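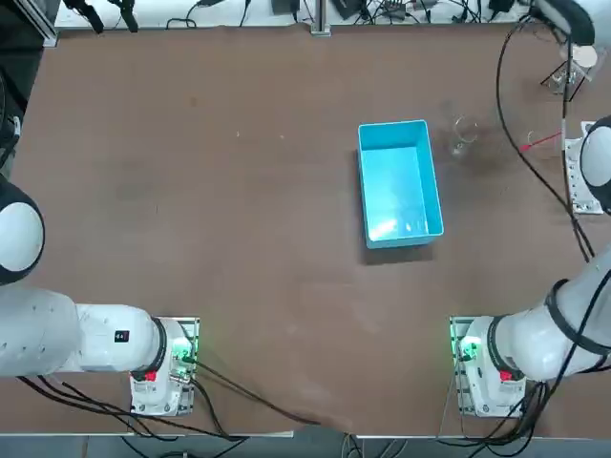
테이블 정리는 저희 플로테티 공유 작업실(Plotetti)에 처음 오시는 분들이 제일 많이 물어보시는 주제예요. 수업료나 주차보다 "쓰고 나서 뭘 어디에 두면 되나요?"라는 문의가 훨씬 많이 들어오더라고요. 그래서 그동안 메일과 게시판으로 드린 답을 한자리에 모아 보았습니다. 저희가 권하는 시작 방법은 아주 단순해요. 갈색 테이블 가운데쯤에 하늘색 플라스틱 통을 비운 채로 열어 놓고, 거기서부터 하나씩 담아 가시면 됩니다. 조금 길지만 차 한 잔 드시면서 천천히 읽어 주세요.

작업실 안내 > 이용 방법 > 테이블과 정리함 자주 묻는 질문
소개 수업 대관 정리함 오시는 길
검색어를 입력하세요 검색

정리함은 왜 비어 있는 것부터 꺼내나요?

이미 뭔가 들어 있는 통에 물건을 더 얹으면 나중에 찾느라 고생하거든요. 예전에는 저도 반쯤 찬 통을 그대로 내드렸는데, 붓 하나 찾으려고 통을 통째로 뒤집는 분이 꼭 계셨어요. 지금은 빈 통만 선반에 올려 두고, 쓰신 뒤에는 다시 비워서 돌려놓으시도록 부탁드리고 있습니다. 선반 맨 아래 칸은 아이들도 꺼내기 좋은 높이예요!

통에는 무엇을 담으면 되나요?

마른 도구, 천, 포장을 뜯지 않은 재료는 마음껏 담으셔도 괜찮아요. 물감이 묻은 붓이나 젖은 스펀지는 먼저 개수대에서 헹구고 물기를 빼 주세요. 유리로 된 그릇이나 컵은 다른 도구와 섞지 마시고 개수대 옆 쟁반에 따로 올려 주시면 저희가 씻어 둡니다. 칼날은 입구에 있는 뚜껑 달린 수거함으로 부탁드려요.

무거운 것도 담아도 되나요?

한 통에 6kg까지로 안내해 드리고 있어요. 점토를 꽉 채우면 금방 넘어가니 흙 작업을 하시는 분들은 두 통에 나눠 담아 주세요. 들 때는 테두리 한쪽만 잡지 마시고 양손으로 바닥을 받쳐 주시고요.

테이블에 있는 자국은 지워야 하나요?

이 질문을 받으면 늘 고마운 마음이 먼저 듭니다. 테이블 상판에는 희끗한 점도 있고 살짝 긁힌 곳도 있는데, 그런 자국까지 신경 쓰지는 않으셔도 돼요. 본인이 작업하시면서 흘린 것만 미지근한 물에 적신 행주로 닦고 마른 행주로 한 번 더 훔쳐 주세요. 거친 수세미는 참아 주세요. 아이샤 라흐만 선생님이 한 번 힘껏 문질렀다가 하루 종일 미안해하셨답니다(괜찮다고 몇 번을 말씀드렸는데도요).

물컵은 어디에 두는 게 좋을까요?

통 바로 곁에 두시는 분이 많은데, 손이 통으로 왔다 갔다 하는 쪽이라면 한 뼘쯤 떨어뜨려 놓으시길 권해요. 특히 투명한 컵은 갈색 상판 위에서 의외로 눈에 잘 안 띕니다. 수채화 수업에서는 컵 밑에 흰 손수건을 깔기도 하는데, 저는 이 방법을 참 좋아해요. 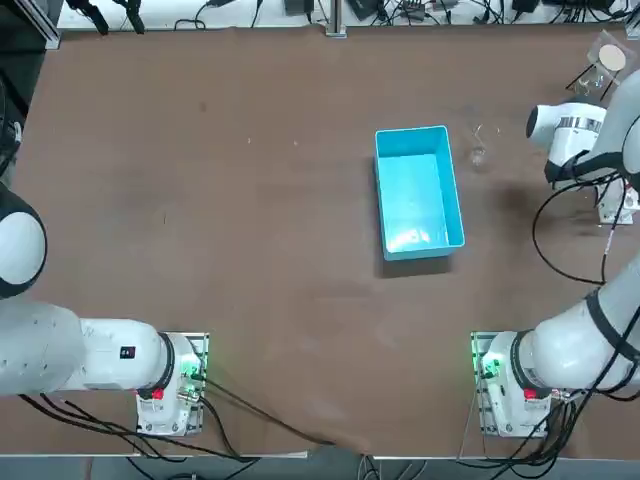

정리 시간은 얼마나 잡으면 되나요?

대관 시간이 끝나기 20분 전에 안내 종을 울려 드려요. 혼자 쓰시면 그보다 훨씬 빨리 끝나고, 단체 수업이면 거의 20분을 다 쓰시게 됩니다. 늦어질 것 같으면 안내 데스크의 유스리 시나가 씨에게 미리 말씀해 주세요. 뒤에 예약이 없으면 조금 더 계셔도 되니까 서두르다 다치지 마시고요.

작업하던 것을 통째로 맡길 수 있나요?

네, 보관 선반을 이용하시면 됩니다. 이름표를 통의 짧은 면에 붙이고 보관 대장에 적어 주시면 31일 동안 자리를 비워 두어요. 선반은 모두 42칸이고 봄철에는 금방 차는 편이라, 5월에 수업을 들으실 분들은 신청할 때 같이 말씀해 주시는 게 좋아요. 보관 기간이 끝나 가면 문자를 드립니다.

집에서 쓰던 정리함을 가져와도 되나요?

물론이에요. 다만 선반에 들어가야 하니 너비가 31cm를 넘지 않는지 한번 재 보고 오세요. 뚜껑은 있어도 되고 없어도 됩니다.

통이 깨졌어요. 어떻게 하죠?

우선 손부터 괜찮으신지 살펴보시고, 조각은 줍지 마시고 저희를 불러 주세요. 쓰다가 금이 간 것은 따로 비용을 받지 않아요. 여분은 창고에 있으니 바로 바꿔 드릴게요.

여기에 없는 내용은 게시판에 남겨 주시면 콘수엘로 파레데스 실장이 답을 드립니다. 점심시간에는 전화 연결이 어려울 수 있어요.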